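The ferry to Akalholm left at six, and Rima had the letter in her coat with the key.

Her aunt had kept the post office on the island for most of her life. The letter said the building would be sold in February unless a relative wanted it. The price was 2,240, which was less than Rima had paid for her car. She had read the number again on the train to Skestden and again in the line for tickets.

A man in the next seat asked if she was visiting.

"I'm looking at a house," she said.

"Which one?"

"The post office."

He nodded and went back to his sandwich. After a while he said the roof was good on the north side.
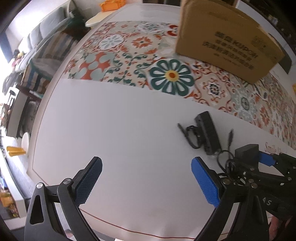
Blue pads over a white tabletop.

It was dark when they docked. She walked up from the harbor with her bag and found the door by the brass slot in it. The key turned on the second try. Inside there was a counter, a scale, and a wall of mailboxes with numbers painted on the doors. The last one was 631, though the island had never had that many people.

She made tea on the ring in the back room and drank it standing up. Then she opened the boxes, starting at the bottom row. Most had nothing in them. Box 2 had a bundle of envelopes tied with kitchen string, all addressed to Lenihan, no first name, in her aunt's handwriting. The stamps had never been canceled.

Rima put them on the counter. She did not untie the string.

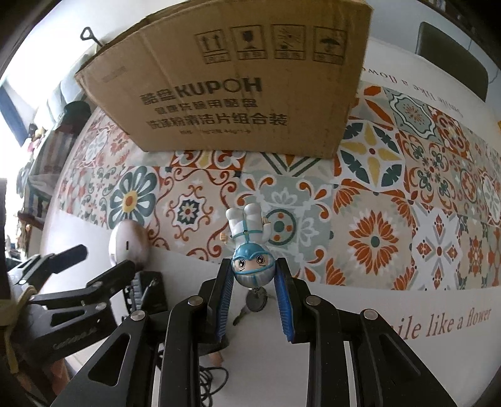

Page last changed 15/08/2025

In the morning she went to the store for bread. The woman at the register had the man's nose, the one from the ferry.

"Is there a Lenihan here?" Rima asked.

"There was. He ran the boat before my brother did. He moved to the mainland when I was in school."

"Did he know my aunt?"

"He brought her the mail every day," the woman said. "So yes."

She put the bread in a bag and added two rolls that Rima had not asked for.

Rima ate one of them on the post office steps. The wind had come up and the boat was late. When it showed past the point she went in, took the bundle off the counter, and set it on the scale. It weighed more than she had expected. She looked up the rate on the yellow card by the window and counted out the postage in coins. Then she found the cancel stamp in the drawer, and the pad, which was dry, and went to the back room to look for ink.

More short fiction
The Salt Road
Two Rooms in Skestden
What the Surveyor Left
A Coat for My Brother

Storia uses cookies to remember your reading settings. By staying on this site you accept our use of cookies.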